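Housekeeping Practice, Unit 5: Washing Small Tableware by Hand
Instructor: Zahira Ngau

5.1 Order of work
Lightly soiled items go first: cups and spoons, then plates, then bowls. Scrape before wetting. Change the water when the suds collapse or grease shows on the surface.

5.2 The two-layer sponge
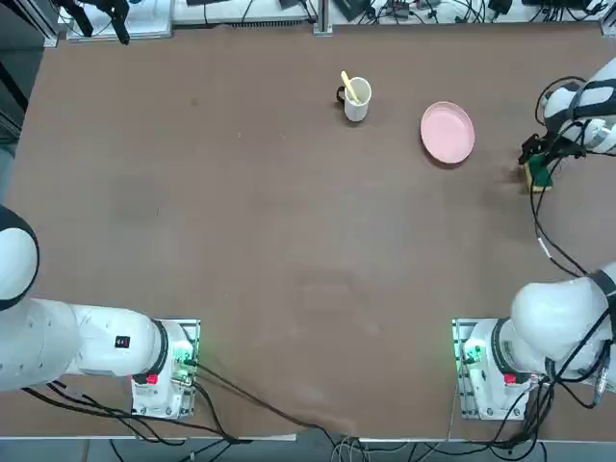 The foam layer holds detergent and is used on glazed ware, plastic and spoons. The green layer is abrasive. Keep it for baked-on residue, and do not use it on printed or coated surfaces. Mugs: wash the rim first, then the interior, then the handle joint. Take the spoon out and wash it separately.

5.3 Plates and bowls
Hold the plate at the rim and work from the center outward in overlapping circles. Turn it over and wash the foot. For a small bowl, fold the foam side against the inner wall and rotate the bowl, keeping the sponge still. 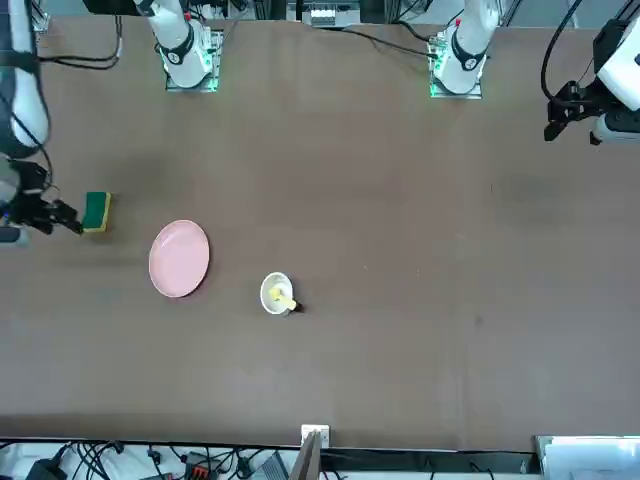 Rinse under running water. Drain plates on edge and bowls inverted.

5.4 Sponge care
Squeeze out and stand on a short side to dry. Replace when the layers begin to separate.

Reading for 5.5: Gilmartin, section on drying cloths.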